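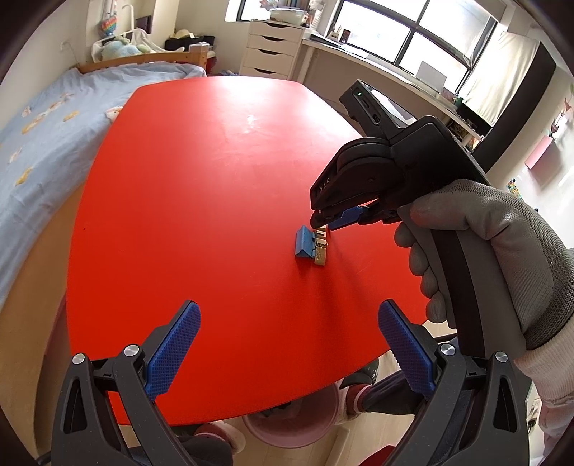

Report of a visit to Ardale Library

November 21, 2018

Members of the Fekham Library Service visited Ardale Library during its open day, at the invitation of the Head of Service, Hinata Yoshida. The purpose of the visit was to see how the building is working after its refurbishment, and to gather information that may be of use when the Fekham branch closes for similar work next year. The party consisted of eight members of staff drawn from lending, children's services and local history.

The building

Ardale Library stands on the former market site and was reopened to the public in April. The design was prepared by the Soliman practice, which kept the outer walls and the main staircase and replaced nearly everything else. The entrance has been moved from the High Street to the side of the building facing the car park. Staff reported that regular users were unhappy with this change in the first weeks and that several letters were received. The new entrance is level with the pavement and is wide enough for two pushchairs to pass. The old entrance had three steps and a heavy door, and had been the subject of complaints for many years.

The ground floor holds adult fiction, large print, newspapers and the enquiry desk. Shelving has been lowered throughout so that staff can see across the room. The lower shelves mean that less stock is on display, and 2,000 volumes have been moved to a store at the rear. These can be requested at the desk and are normally brought out the same morning or afternoon. Members of the party asked whether the public had noticed the reduction. Miss Yoshida replied that loans of fiction had gone up and that complaints had mostly concerned westerns, which have since been returned to the open shelves.

The children's library is on the same floor, behind a glazed partition. It was very busy at the time of the visit. The partition keeps much of the noise from the newspaper area, although the door was often left open.

Study and meeting space

The first floor was formerly used for offices and is now given over to study, local history and meetings. Rooms may be booked at the desk or by telephone. In the first full month after reopening, 228 bookings were taken, of which a large share came from language classes and family history groups. Charges are set at two rates, with the lower rate applying to local societies.

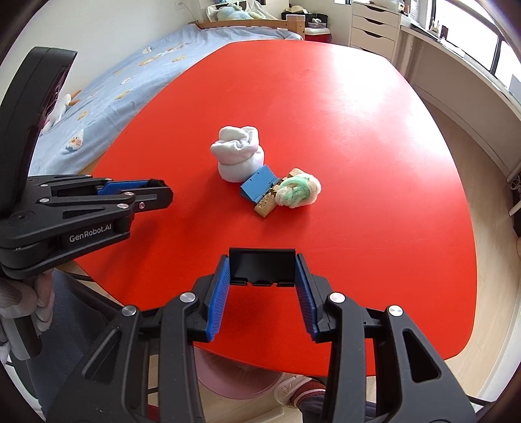
Furniture for the upper floor was bought from Presell under a single contract, and the service was content with both the price and the delivery. The choice of tables was the subject of some discussion before the order was placed. Square tables that could be pushed together were favoured at first, but reading groups had asked for something at which every member could see the others. A large red table with a rounded top was preferred for this reason, and its bright colour has been popular with younger users. The party noted that even a matte surface shows reflections, and would suggest that any similar table at Fekham be placed well away from the south windows.

The local history collection

The local history collection is kept in a locked room beside the study area. It includes parish maps, trade directories, school log books and 1,384 photographs of the town and surrounding villages. The photographs have been listed by street, and the list can be consulted without an appointment. The photographs themselves are brought out on request and must be viewed in the presence of staff. Colleagues from local history found the street list particularly helpful and have asked for a copy of the form on which it was prepared.

Heating in the locked room has been difficult to control. A separate thermostat was left out of the original plans and was added after the building had reopened, at further cost.

Points for Fekham

The party recommends that signs for any temporary or altered entrance be put up well before work begins. Stock to be moved into store should be agreed with branch staff, who know what is asked for. The heating of the local history room should be settled at the planning stage, with its own controls.

The Fekham Library Service wishes to thank Miss Yoshida and her colleagues for their time and for the lunch provided. A return visit has been offered for next April, when the plans for Fekham will be on display in the lending library.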